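Chapter 5
Reading the Call-Out Log

Tue 11 August
By L. Chege

Every rescue team keeps a log, and most people who read the log believe it. This chapter asks you to be slower about that. A log tells you when a call came in, who went, and when they were back. It says much less about whether anybody needed to go, and almost nothing about the people who got into trouble and walked out on their own.

Take the Godow hills team, whose log now holds 1199 entries. It is often quoted as proof that the hills are getting more dangerous. Is it? The early entries are short and were written up days later. Calls that ended before the team left the car park weren't entered at all. Then the rule changed, and every phone call that reached the duty leader got a line of its own. The count went up that September and has stayed up. You could draw a frightening graph from this, and people have.

The same trouble turns up when we try to say what a "rescue" is. At Godow, a walker with a sore knee who is met on the path and given a lift is one entry. Across the valley at Nakine, the same walker is filed under "assists", on a separate sheet that is left out of the yearly total. Set the two totals side by side and Nakine looks like the safer place. It may be. The totals can't tell you.

Press reports make this worse. A busy weekend gets a headline, a quiet one doesn't, and a reader who only sees the headlines will think that every weekend is busy. Reporters also like the word "unprepared". Look for what stands behind it. In many reports it rests on a remark about shoes - and a person in good boots can fall off a wet rock as easily as anyone.

We will work through 2 logs in this chapter, and the exercises use real pages with the names taken out. Before you start, write down what you expect to find. Students who skip this step tend to discover that they expected it all along.
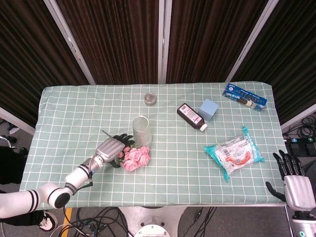
L. Chege

Section 5.1 deals with time. Teams like to quote the time from call to arrival, but the clock starts in different places. Some start it when the caller first rings, some when the team is asked to go, and a few when the vehicle moves. A team can become faster on paper by changing which of these it writes down. Section 5.2 turns to cause, where the log is weakest, as the cause is usually filled in by somebody tired, at night, from a list that offers "slip", "lost", "ill" and "other".

The Pevar method, which claims to correct for all this with a single weighting, is covered at the end. I have left it in because students will meet it elsewhere. I have yet to see it give the same answer for two people working from the same log.

Related chapters
Chapter 4: Who Rings for Help, and When
Chapter 6: Weather Records and Their Gaps
Chapter 7: The Cost of a Helicopter
Exercises: Godow and Nakine log pages

Last updated: September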